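Danum Allotment Recipes

I started this as a folder of text files for my own kitchen, then Rocío Benítez asked for a copy and it sort of grew! There are 40 recipes in here now, mostly soups, chutneys and what to do with too many courgettes.

Each recipe is one plain text file, with ingredients first and method after. Everything's in grams (sorry, cup people). 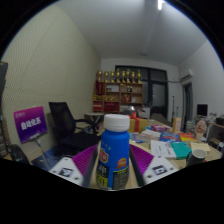

The chutneys make 2 jars unless the file says otherwise. I've tested them all on my old gas hob, so if yours runs hotter, keep an eye on the onions. The beetroot one is still a bit sharp for me and I'll have another go in September.

Copy whatever you like, and send me your marrow recipes, please.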